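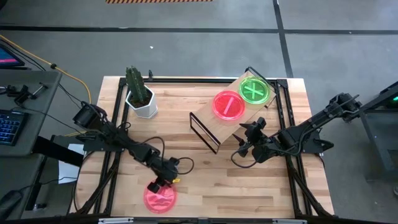

Plastirville Community Tool and Workshop Library
Frequently Asked Questions

Last reviewed in November. Answers on this page apply to household and student members. Organizations borrowing under a group agreement should refer to the terms attached to that agreement.

Membership

Who may join?

Membership is open to any person aged 16 or older who lives, works or studies in Plastirville or in the Lurkska district. Applicants under 18 must have the form signed by a parent or guardian and may not borrow powered cutting tools.

What do I need to bring when I apply?

Please bring one form of photo identification and one document showing your current address. A lease, a utility bill or a letter from a school is accepted. Bank statements are accepted if the account number has been covered. Applications are processed at the front desk, and a card is normally issued during the same visit.

How much does membership cost?

The annual household fee is $71. Students pay half the household fee on presentation of a valid student card. Fees are not refunded when a member leaves the area during the year, but the remaining months may be transferred to another eligible household.

Can more than one person use a household card?

Yes. Every adult living at the registered address may use the card once his or her name has been added to the account. The person who signed the application remains responsible for all items on loan.

Borrowing

How many items may I borrow at one time?

A household may have up to five items on loan. Sets that are stored in a single case, such as socket sets and drill bits, are treated as one item. Ladders and pressure washers are limited to one of each.

How long is the loan period?

Most items are lent for seven days. Garden tools are lent for 14 days from April through October. Floor sanders, tile saws and the carpet cleaner are lent for two days only.

May I renew a loan?

A loan may be renewed once, provided that no other member has placed a hold on the item. Renewals can be made through the Hellolau catalog, by telephone or at the desk. Two-day items cannot be renewed.

How do I reserve an item?

Sign in to the Hellolau catalog with your card number and select the item you need. The catalog lists 591 items, including hand tools, power tools, garden equipment and a small number of kitchen appliances used for canning. A reserved item is held until closing time on the day of pickup. If it has not been collected by then, the hold passes to the next member on the list.

I have forgotten my catalog password. What should I do?

Use the reset link on the sign-in page. If the message does not arrive, the e-mail address on your account may be out of date – staff can correct it at the desk on presentation of your card. Addresses are not changed by telephone.

Are instructions provided?

Printed instructions are supplied with all powered tools and must be returned with them. First-time borrowers of chain saws, routers and nail guns are required to complete a short safety briefing before the item leaves the building. The briefing is free of charge and remains valid for three years.

Are consumables included?

No. Sandpaper, blades, saw chain, string trimmer line and fuel are the responsibility of the borrower. A limited selection of sandpaper is sold at the desk. Gasoline tools are issued with an empty tank and must be returned with an empty tank.

Returns, damage and late fees

Where do I return items?

Items must be handed to a member of staff during opening hours. Please do not leave tools outside the door or in the book drop of the neighboring branch library. A member remains responsible for an item until it has been checked in.

What condition should items be in?

Tools should be clean and complete. Soil should be removed from garden tools, and paint should be removed from brushes, trays and sprayers. A cleaning charge of $16 applies to items that staff must clean before they can be lent again.

What are the late fees?

The late fee is $1 per item per day, or $5 per day for two-day items. Borrowing is suspended when the balance on an account reaches $20. Days on which the library is closed are not charged.

What happens if a tool breaks while I am using it?

Stop using the tool and report the fault when you return it. Members are not charged for ordinary wear. Where damage results from misuse, the member may be asked to pay for the repair or for a replacement of similar age. The highest replacement charge for any single item is $349.

Please do not attempt a repair at home, even a simple one.

The Pal service

What is Pal?

Pal is the home delivery service for members who are unable to visit in person because of age, illness or disability. Items are delivered and collected within the Plastirville boundary. Delivery to Lurkska addresses is not available at present.

How do I register for Pal?

Complete the second page of the membership form, or ask for the page to be mailed to you. A doctor's note is not required. Requests received before noon are normally delivered on the next working day. Ladders longer than eight feet cannot be delivered.

Donations

Do you accept donated tools?

Hand tools in working order are accepted at any time. Power tools are accepted if they are less than ten years old and have an undamaged cord or a battery that holds a charge. We cannot accept table saws, gas heaters, paint, solvents or car batteries.

Will I receive a receipt?

A receipt listing the items is available on request. Staff are not able to state a value for donated goods.

Opening hours

When are you open?

The desk opens at 9:30 a.m. and closes at 6 p.m. on weekdays. Weekend hours are 10 a.m. to 2 p.m. The library is closed on public holidays and during the annual stock check in the first week of January. Loans falling due in that week are extended automatically.

Is parking available?

Short-term spaces for loading are located at the side entrance on the Lurkska road. The limit is 20 minutes.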